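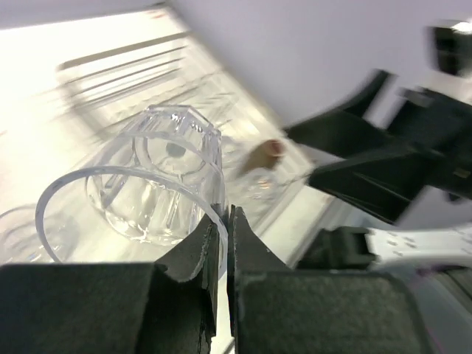
4 min read

Can Machines Do the Chores Yet? Cup Handling and the State of Household Automation
Student Project Report, Domestic Automation Course, Wuvent Technical College

Last updated: December 2020

1. Purpose

This report was prepared as the final requirement of the Domestic Automation course. The project group was asked to decide whether present-day robot arms can take over ordinary chores in a home or on a small shop floor, and to support the answer with one chore studied closely. The group chose the clearing of drinking cups to and from a dish rack. The chore is familiar to every reader, it is done many times a day in kitchens and cafeterias, and it is harder for a machine than it first appears.

2. Why cups are difficult

A clear cup gives a camera very little to work with. Its walls bend the light behind them, and molded ridges break that light into bright lines that a vision system may take for edges. On a white tabletop the rim can be the only part with a steady outline. For this reason the group gave most of its attention to grasps at the rim, where two padded fingers close on the thin wall from either side.

The rim grasp has a cost. When a cup is held at one point on its edge, the rest of it is free to tilt, and a cup lying on its side between the fingers must still be turned before it can be set down on its base. A person makes this correction with the wrist and gives it no thought. A machine has to plan it, and has to know which way the base is pointing.

Finger pads are a second concern. Soft pads spread the force and reduce slipping, but they wear. Torn edges change the shape of the contact area, and a grasp that was tuned on new pads may not behave the same way on old ones. The group recommends that pad condition be recorded in any future study at the College.

3. Method

Trials were carried out under operator control in the Samomis teaching laboratory. The group completed 500 attempts to pick up a single cup and place it upright. An attempt was marked as failed if the cup was dropped, placed on its side, or pushed out of reach. Each attempt was logged by hand and checked against video by a second member of the group.

4. Results

Of the 500 attempts, 59 failed. Most of the failures came at placement and very few at the first contact. The usual pattern was a sound grip followed by a poor release, in which the cup followed one finger as the other opened. Attempts made with other glassware close by were slower — the operator had to choose a path that left the neighboring pieces standing.

The group also visited the Macedo cafeteria in Kevville, where staff handle 700 cups during a normal lunch service. The supervisor on duty stated that speed was less of a worry than breakage, and that a machine would be welcome if it could run overnight without anyone present. The equipment used in this project could not meet that condition.

5. Discussion

It is the view of the group that machines can do parts of this chore now. Picking up a cup is within reach when lighting is steady and a person is watching. Sorting mixed items, freeing stacked cups and recovering from a mistake remain work for people. A shop floor, where the same item arrives in the same position all day, is a far better setting than a kitchen.

The results are limited to one laboratory and to trained operators. A failure rate measured under these conditions should not be applied to a machine acting on its own.

6. Further work

A second round is proposed for March, with frosted and colored cups added and the placement step studied separately. The trial log, 3716 lines in all, has been deposited with the course office and may be consulted on request.

This site uses cookies to improve your visit. By continuing to browse, you agree to our use of cookies.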